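Packing up the spare room

Wed 31 December

I spent the last day of the year clearing the spare room, which we have been calling an office since we moved to Idthorpe. The plan was to start at nine. I started at eleven.

Most of it was paper. There were 32 folders from my old job at Böttcher, and I kept two of them. The rest went into bags for recycling. I also found the warranty for a toaster we gave away in June, and a charger that fits nothing we own.

Books took longer. I have a rule now – if I haven't opened it in 10 years, it goes. Kosmas came by after lunch and took a box of travel guides, most of them out of date. He says he likes the maps.

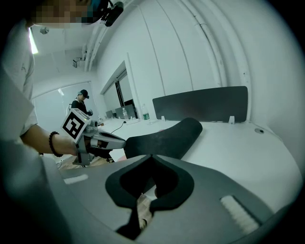 Gray T-shirt, beaded bracelet, busy hands.

The desk stays for now. I looked up what a new one would cost and closed the page. The old one needs sanding and one drawer sticks, but I can live with that for another year.

What I still haven't dealt with is the photos. There are 167 loose prints in a shoebox, and I know the number only from the label my mother wrote on the lid. I put the box back on the shelf.

Next is the closet in the hall. I'd like to have it done before Jericho comes to stay, because right now there is no place to hang a coat.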